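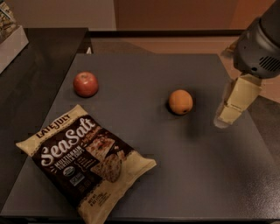

4. Target tracking during approach and grasp

In this section we describe the part of Gornerora that decides which object the arm should go to, and that keeps this decision stable while the hand is moving. The planner receives from the perception module a list of object candidates, each with a class, a mask and a position on the table plane. In the earlier version of the system the list was built again for every camera image, and the planner always took the candidate with the highest score. With a fixed camera view this works well until the fingers come near to the object. Then the mask of the target becomes smaller, its score goes down, and another object with a similar shape can take the first place in the list. For the pair of apple and orange we observed this error often, and in some runs the planned path changed direction in the last part of the approach. 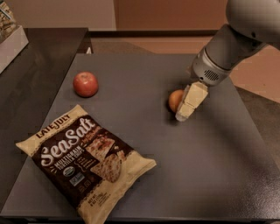
Zevari Laboratory, Manipulation Software Group

4.1 Keeping the identity of the target

The new version gives each object an identity at the start of the episode, when the arm is still away from the fruit. The identity is kept by the tracker and it cannot be exchanged between two objects, even if the class label changes for a short time. When the fingers are around the orange, the camera sees mainly the left side of the fruit. The mask is then too small for a reliable class label. We therefore stop updating the class at this point, and only the position is corrected.

The hand itself is removed from the image by rendering the arm model from the joint angles and subtracting it. We make the rendered shape 2 pixels wider on all sides, because the calibration between camera and arm is not perfect. A wider margin gave us cleaner masks of the table but removed too much of the small objects. The shadow below the gripper is not part of the arm model and must be treated separately. On the dark gray surface it has low contrast, and the Endar segmentation network mostly ignores it. In the cases where it does not, the shadow is joined to the mask of the fruit and the estimated center moves toward the front of the table. We reject a mask if its area grows while the distance between hand and object is decreasing.

A bag lying flat creates a different problem. The printed photograph of tortilla chips on the package was at first detected as a separate object on top of the bag. We solved this with a rule that an object without its own height cannot be a candidate for grasping. The rule is simple and it would fail for thin objects such as cards or paper, which we do not consider in this work.

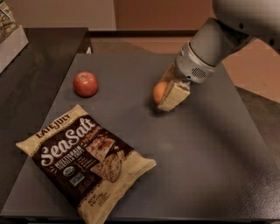

4.2 Deciding that an object is held

The planner may start the transport motion only after the state of the target is changed from "on table" to "held". We do not use the width of the gripper alone for this decision. A small fruit and a badly closed finger can give nearly the same value. Instead, three signals are compared: the gripper width, the motor current, and the motion of the visible part of the mask relative to the wrist. The state is changed when all of them agree for 400 ms. During this time the arm is allowed to lift slowly, so that the visual signal has some motion to compare with.

If the signals do not agree, the arm stops and the planner waits for a new mask. It then opens the gripper, goes back to the pre-grasp pose and asks the tracker for the position again. The identity of the target is not deleted in this case, and the other objects keep their identities also.

4.3 Test procedure

We recorded 100 episodes in September with an apple, an orange and a bag of chips on the same table. In each episode one object was named as the target by a text command. All images and joint values were stored and later reviewed with our annotation tool Leblanc, where a person marks the first image in which the planner has selected a wrong target. The old version and the new version were run on the same stored perception input, so the comparison concerns only the selection step and not the quality of the final grasp.

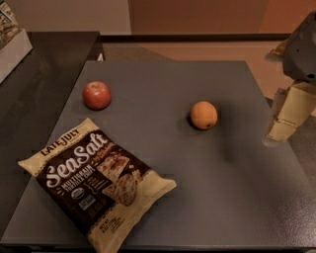 Figure 4. Approach phase with the orange as target. The gripper is on the right side of the table and does not touch any object.

With the old version, a wrong target was selected at least one time in 42 episodes. Most of these errors began after the hand covered a part of the fruit. We also found errors of another type, in which the target was lost and no new one was selected, so that the planner stayed in the waiting state. The new version reduces both types, but the second type remains when the target is covered from the first image. In such a case there is no identity to keep, and the arm must first move out of the view of the camera. The present planner does not include this motion, and the operator starts it from the console.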